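The kitchen that is never clean

Last updated: 13 January 2019

Fouad Fawzy starts his morning by looking after a kitchen nobody can stand in. It has a tiled counter, a frying pan or possibly a tray (opinion in the office is divided), a watermelon and a good deal of orange floor, and it lives entirely inside a computer on the first floor of the Cherkaoui building. The robot that practises there is called Pomus. Pomus has a real body too, a single arm bolted to a bench in room 13, but it spends far less time in that than you would expect of something with a body.

Utex, the firm that pays for all this, wants an arm that can one day put away the shopping. To get there it must first fail to put away the shopping a great many times, and failing in a simulator costs only electricity. Failing in room 13 costs fingers, which come by post.

I had gone along expecting to write about the arm. I was shown it, politely, under a dust cover. Then I was taken back to Fawzy's desk, where the maintenance goes on.

"People think the simulated one looks after itself," he says. "There's no grease, there's no dust. So what could be wrong with it?" He opens the fault list and lets me read it over his shoulder, which takes us up to his tea break.

What is wrong with it, mainly, is gravity. An object in a simulator has two shapes: the one you see, and a cruder one the physics uses to decide what is touching what. When the two disagree, things hover, or sink, or leave the building. Fault 645 concerned the pumpkin. After an update in October its hidden shape had come out slightly larger than its skin, and whenever the counter was reset the little doll beside it was born already inside the pumpkin's territory. The physics settled the dispute by firing the doll at the ceiling.

Fawzy spent a day and a half on it. He rebuilt the hidden shape from the ribs inwards, lowered the pumpkin until it rested on the tiles, moved the doll clear and ran the reset 100 times before he would sign it off. He speaks about the doll with some tenderness. He has never said what it is doing in a kitchen, and by then I had lost the nerve to ask.

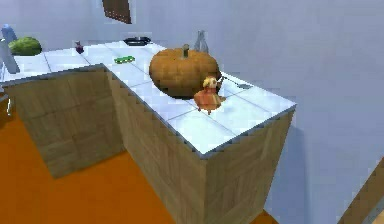

How often does a simulated robot cell need servicing?

Every time the software underneath it changes, and once a week regardless. The weekly job is a reset test, a look at each object's resting position, a check that the joint limits still match those of the real arm, and a comparison of a few recorded movements against the same movements made on the bench. A clean run takes a morning. A bad one takes as long as it takes.

The joint limits are Hajar Abdelaziz's department. She keeps the real arm, and she regards the simulated one as a relation who has moved abroad and picked up airs. Her arm wears. Its elbow has a fraction more play in it than it had in the autumn, and the wrist complains when the heating has been off. The copy upstairs knows nothing of this unless somebody tells it, so each week she drives the real joints slowly from one end of their travel to the other, writes down where they stopped and how hard they had to push, and carries the numbers up to Fawzy on paper.

I asked about the paper. There is a network. There is also, apparently, a history between the network and Abdelaziz, and we moved on.

Her numbers go into the model by hand. Friction in the shoulder goes up a touch, the slack is added to the elbow, and the simulated arm becomes a little more middle-aged. Kedir Alemneh, who writes the training code and would like everything to be left alone, has learned to dread it. A routine that worked nicely on Pomus as new may start dropping things on Pomus as it is. "Then it was never a good routine," Abdelaziz says. Alemneh says several things in reply, most of them to his screen.

The other regular chore is walking the rooms. The kitchen is part of a small house, and the house has to be inspected like any other let property: doors, corners, the places where one floor turns into another. Ghizlane Gaber does it by flying a viewpoint about at odd angles with the lights on, hunting for gaps. She pays special attention to edges. A hairline crack between a wall and a floor is no trouble to the eye, but anything small that rolls into it may fall for ever, and the computer will faithfully go on calculating the fall. Whole afternoons of processor time have gone that way, spent on following some dropped object into the void.

She is also the keeper of the decoration, a post she didn't apply for. The blue wall with the gold-framed picture on it came with the house, and she has been asked more than once to strip it all out and save the memory. She won't. A robot trained among bare walls, she says, will be astonished by its first picture frame.
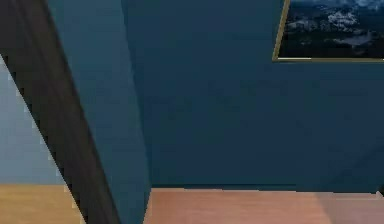 Her notes from these tours go on the same list as everything else, ranked by how much damage each fault could do to the training. Cosmetic ones sink to the bottom. Jagged edges are cosmetic. So is blur. A door that looks perfect but can be walked through goes straight to the top, and the runs are stopped until it is mended.

Stopping the runs is the one moment when the simulated cell behaves like a real one. Alemneh has to be told. A card goes up on the door. Fawzy saves the state of every object, takes a copy of the old files, makes one change and only one, and starts again from a cold reset. He is strict about the single change. Othmane Ouali, who had the job before him and now runs the bench programme, once repaired a hinge and tidied the lighting in the same sitting, and for a fortnight Pomus would not go near anything red. Which of the two was to blame has never been settled. Both were undone, and the hinge was repaired again later by itself.

Ouali tells this story against himself, with gestures. He is a great believer in the bench, and on the afternoon I visited he took the dust cover off so that I could see the arm do something. Abdelaziz checked the stop button, then the cable where it bends at the base, then the stop button again. The arm lifted a plastic cup, carried it over the bench and set it down with enormous care on top of its own power lead.

Everyone looked at it for a while. Then Fawzy went upstairs to find out whether the simulated bench had a power lead. It did not, and he added one to the list.

Contact the features desk | Copyright 2019, all rights reserved | Back to top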